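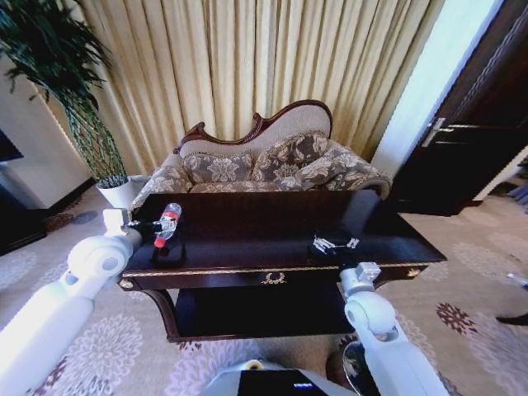
Fevell Furniture Polish, 16 oz

Okay, so I'm a little biased since I mix the stuff, but this is the polish I use on every dark, shiny piece in my own home. Fevell is a soft cream wax for finished wood. It goes on thin, buffs up fast and doesn't leave that greasy film you can write your name in (you know the one!).

I started making it one November after I'd gone through 2 cans of spray polish on my grandmother's sideboard and it still looked like a fogged-up mirror. The first batches were way too stiff. The one I sell now spreads like hand lotion, even in a cold room.
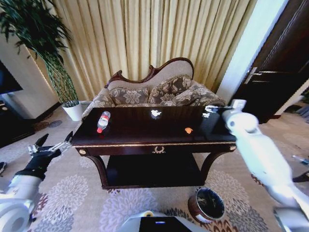 You really don't need much. Put a dab the size of a pea on a soft cotton cloth, rub it in with the grain, wait until it goes hazy, then flip the cloth and buff. A small table takes me less time than making coffee. Do the top last so you're not leaning on it while you work on the legs!

Please don't use it on raw wood or anything with flaking varnish. Fevell is a finish for a finish, if that makes sense. And go easy near gold trim or painted details – I wrap the cloth around one finger and stop just short of the edge.
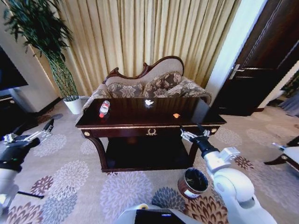
Which scent? Basis is the unscented one, and it's my best seller by a mile. Dabbas has a little orange oil and cedar in it, and the smell hangs around for an afternoon or so. Both come in the same tin with the same screw lid, so check the label before you order (I've mixed them up myself, more than once).
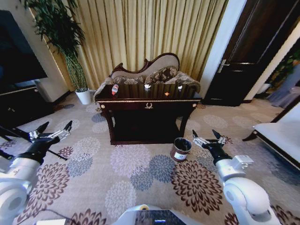
Dark wood table with a glossy top and gold-colored trim.

Details
Size: 16 oz tin
Scents: Basis (unscented), Dabbas (orange and cedar)
Made in: Prusau, in batches of 100 tins
In stock: 87
Good for: varnished, lacquered and French-polished wood
Not for: floors, raw wood, leather

Tins ship in plain cardboard with a square of buffing cloth tucked under the lid. If yours shows up dented, send me a note and I'll mail another one.

Page updated 6 Feb 2020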